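Reusable Bag Lending Survey: Data Card

Version 2, prepared by the Jemberg Household Goods Office

Summary

This dataset records the lending and return of reusable shopping bags at two public library branches, Rondard and Toledo. Patrons who arrived without a bag were offered one at the circulation desk and asked to return it to either branch. The file contains 1,618 loan records, one row for each bag lent. It was compiled to support planning for a permanent lending service and is released for teaching and for noncommercial research.

Contents

loans.csv: one row per loan
bags.csv: one row per bag in stock, with material, size class and date entered into service
branches.csv: opening hours and desk locations for the two branches
codebook.txt: full definitions of all fields and codes
changes.txt: corrections made after the first release

Files are encoded in UTF-8 and use a comma as the separator. Empty cells mean that a value was not recorded. The code 99 means that the patron declined to answer.

Fields in loans.csv

loan_id: unique identifier, assigned in order of entry
bag_id: matches the identifier in bags.csv
branch_out: branch where the bag was lent
branch_in: branch where the bag was returned, if any
month_out: month of the loan
days_kept: whole days between loan and return
use_reported: main use stated by the patron (books, groceries, clothing, other)
condition_in: condition on return, coded 1 to 4

Collection

Loans were entered by desk staff at the time of lending. Returns were entered when the bag was handed in or, for bags left in the book drop, at the opening of the following working day. Staff at both branches received the same written instructions. Lorena Alarcón supervised data entry at Rondard, and Iara Espinoza did so at Toledo.

Of the loans in the file, 1,034 have a matching return. The remaining rows are kept in full, with days_kept and branch_in left empty. Users should not treat these bags as lost. Returns made after the survey closed in July were accepted at the desks but were not added to the file.

Condition was judged by eye against a one-page guide. Code 1 is for a bag with no visible wear, code 2 for light creasing or marks, code 3 for damage that does not prevent use, and code 4 for a bag that was withdrawn. A number of early records at Toledo used a three-point scale. These were recoded by Nahuel Urrutia from the written notes, and the affected rows are listed in changes.txt.

Material and size classes

The material field in bags.csv takes the values canvas, woven plastic, mesh and mixed. Size is recorded as small, medium or large. Handle type was dropped from version 2 after the two branches were found to be using the terms differently.

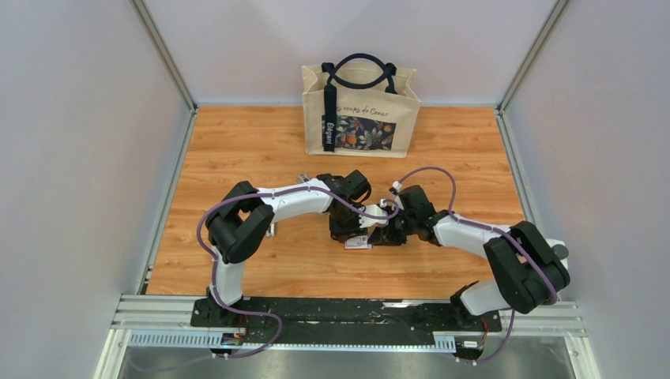

Figure 1. Large canvas tote bag with dark navy handles.

Known limitations

Reported use was answered for 978 loans and should be read with care. Patrons were asked when they borrowed the bag, and their plans may have changed. The question was also asked less often during the busy hour after 4 p.m., so evening borrowers are underrepresented.

The survey covers library patrons only. It does not describe shopping habits in the wider community, and the two branches serve areas that differ in age and household size. No comparison with the Kuvholm pilot should be made from these files, as that pilot charged a deposit.

Privacy

No names, card numbers or addresses were collected. Exact loan dates were reduced to the month before release. Free-text comments were removed.

Terms of use

The data may be copied and adapted for noncommercial purposes, provided that the Jemberg Household Goods Office is credited. Changed versions must be marked as such.

Maintenance and contact

Delia Lagos maintains the files. Corrections should be sent in writing to Soledad Paredes at the Office, quoting the loan_id or bag_id concerned. Accepted corrections are entered in changes.txt with the next release.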